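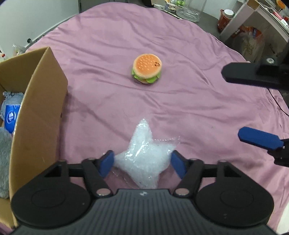
Toy burger on the pink cloth, with a clear packet in front.

Notes from the sign bench

So the house number job for Plumau is finished, and I promised a few of you I'd write up how it went, especially the gold. It was only supposed to be a plaque with three digits on it. 213, in slate, for the gatepost. I quoted it as a small job and then spent most of February thinking about it.

The trouble was the 2. I can draw a 1 half asleep and a 3 doesn't scare me much anymore, but a big 2 with a proper swelling curve is a mean thing to cut. Kirsten Grímsdóttir, who taught me most of what I know about lettering, used to make us draw a page of them before we were allowed near a chisel. I got my old sheets out and they're terrible! I drew fresh ones on layout paper with a flat brush, stuck my favorite up on the wall and left it there for a few days. Every time I walked past, the neck looked too thin, so I kept fattening it until it stopped bothering me.

Spacing was next. If you set 2, 1 and 3 with equal gaps the 1 looks like it's been sent to stand in the corner by itself. I ended up pulling it in a good bit on the left and a hair less on the right. Lorenz Mösli came by while I was shuffling the paper cutouts around and told me to turn the whole thing upside down and look again. Good tip, and I moved the 3 over right away.

The slate came from Rojanasak, the yard I've been buying from since the old place closed. It was a nice even dark gray with one faint streak low down that I managed to lose in the bottom margin. I rubbed it with wet-and-dry paper until the saw marks went, then washed it and let it sit overnight before tracing the numbers on with a white pencil. Cutting was slow. I stabbed down the center line first, then worked out to the edges from both sides, light taps, and stopped whenever my shoulders started creeping up toward my ears. The inside of the curve on the 2 got a small flake out of it (my fault, dull chisel, I knew it was dull) and I had to widen the stroke by a whisker to clean it up. Ljubica Georgiev couldn't find it when I asked her to look, so I'm going to stop mentioning it after this.

Now the gold. I sealed the cuts with two thin coats of shellac, put down a slow oil size, and went home. The next morning it had that squeak when you drag a knuckle over it, so on went the leaf. I use transfer leaf outdoors and loose leaf only when I'm feeling brave, and I wasn't feeling brave with the door to the yard swinging open every 5 minutes. It took most of a book, which is 25 leaves, and that's more than I'd figured. Deep cuts eat gold. The second layer went on over any gaps, then I pressed it all down with cotton and brushed the loose bits into the skewings jar. After a couple of days I took the overspill off the face with a damp pad and a little very fine abrasive, and there were the edges, nice and crisp. That part never gets old for me.

Azra Georgiou drove over to Plumau with me to put it up. Four brass pins into the post, resin, tape across the front, and a long wait with our hands in our pockets. The late sun comes straight down that lane and the numbers really do light up. The mail carrier has already said something nice, so I'm told.

A few other bits. Yolanda Ferreira is running the brush lettering evening again in the upstairs room at Stanora, starting at 7 p.m., and it's $20 with paper and ink included. Bring your own brushes if you have ones you like. She's doing casual script this time, and she says beginners should come even if their handwriting is awful.

I also have offcuts of slate to give away, mostly strips and corners, fine for practice. They're in the crate by the back door at Nikitz, so help yourself, but please leave the big green piece, it's spoken for.

Next up is a painted board for a bakery, all capitals, with an ampersand the owner wants "kind of fat." I've drawn nine so far. If you have a good fat ampersand on a sign near you, send it my way.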